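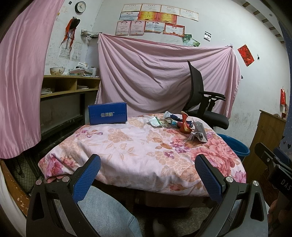

電気・ガス料金の請求書を読む会 参加者募集

「必ず安くなります」と言われて契約を切り替えた方、本当に安くなりましたか。当会はかなり怪しいと思っています。ブロヴァム地区で訪問や電話の勧誘を受け、電力かガスの契約先を変えた方に、前後の請求書を持ち寄っていただきたく、参加者を募ります。

対象は切り替えから2か月以上たった世帯。謝礼は3000円、交通費は最大1870円まで。会場はトレンヴィル会館2階、所要は午後の2時間です。契約書の控えがあれば助かりますが、渡されていないという方も歓迎します。そういう話こそ聞きたいので。
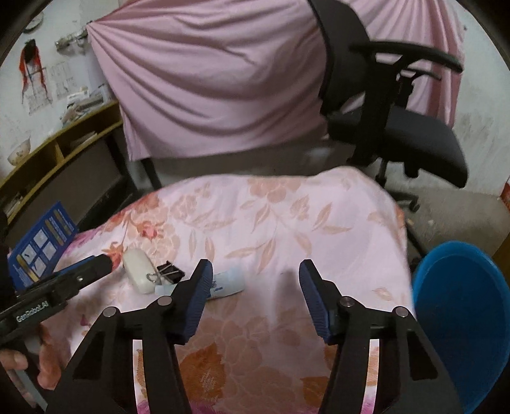 どうせ業者の名簿集めでしょう、とムワジュマ・ンドゥングさんからは早々に言われました。疑うのはもっともです。氏名と住所は黒塗りでかまいませんし、会場での勧誘は一切お断りしています。電力会社からの資金も受けていません。

節約額をお約束する会ではありません。比べた結果、前のほうが安かったと分かるだけかもしれません。定員5世帯、1月中に締め切ります。申し込みは会館窓口の用紙で、担当キプチュンバ・ガチャンジャまで。電話での受付はしません。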